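Gronik Robotics Club – Frequently Asked Questions

Last updated 4/3/19. If your question isn't on here, ask at the desk or email Ratree. She answers faster than the rest of us.

Who can join?
Any enrolled student, any year, any major. We have art people, nursing people, one guy from accounting. No coding needed to start.

How much is it?
12 dollars a semester. Covers tape, batteries, zip ties, cables that get stepped on. Cash or check to Jurgita Kivi, not to whoever is standing closest.

When do you meet?
Two evenings a week, 5 to 8 pm. Come late if you have class. Just dont come at 7:55 and expect a grip.

What are you working on right now?
The table task project. Short version – people do small everyday jobs at a table using hand-held grippers, we record it, and the recordings go into training the arm. Picking things up, moving them, opening and closing stuff. Sounds dull, gets weirdly competitive.

Do I get to drive the arm?
Not the first month. You start on the hand-helds like everyone else. Rasmus Stankevičius does the arm sign-off and he will not be talked into it early. People have tried snacks.

What do I need to know before my first recording session?
Read the one page sheet by the door. Then:
Bare wrists if you can, sleeves catch.
Long hair tied back.
Keep the marker cubes facing out. If your hand or your sleeve covers them, the tracking drops and the take is no good.
Slow is fine. Slower than you think.

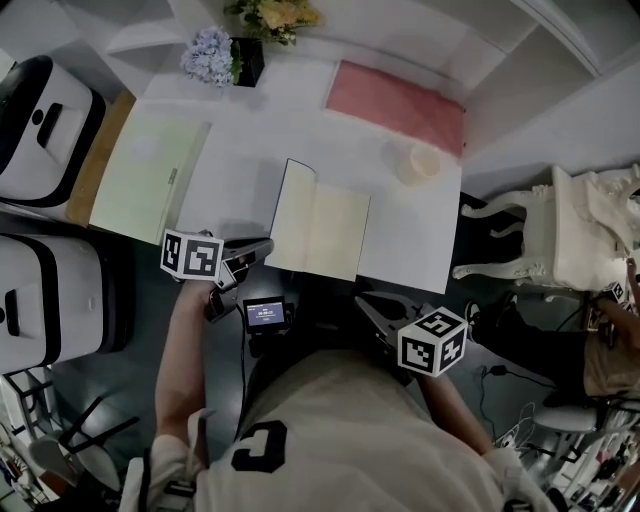
Also check your cables before you start, not halfway through. Give yourself enough slack to reach the back of the table. If one pulls, stop, put the gripper down, sort it out, start the take over. Don't yank.

How many takes do I have to do?
No minimum for members. If you want the Plustamar credit you need 200 good takes by the end of the semester. Good means it passed review, not just that you did it.

Who reviews them?
Rūta Vanags and whoever she can grab. Usually 3 days, longer around midterms. If yours got rejected theres a note next to it in the log. Read the note before you write to her please.

I dropped a gripper. What now?
Tell someone. Seriously, we don't get mad. What we do get mad about is finding a bent jaw the next day with no name on it. Put it in the red bin and take a spare.

Can I bring my own objects?
Yes, we like new stuff. Nothing sharp, nothing leaking, nothing you'd be sad to lose. Label it.

Can I bring a friend?
One, once. After that they sign up.

Is there a competition?
Clemeck Cup, in July. Team of 5, all must be paid up. Urmas Jaunzems has the sign up list and the travel forms. Spots go to people who actualy show up to practice, so show up.

Can I take equipment home?
No.

Where do I park?
Lot behind the Vītola building, free after 5. The front spaces are not ours and they do tow.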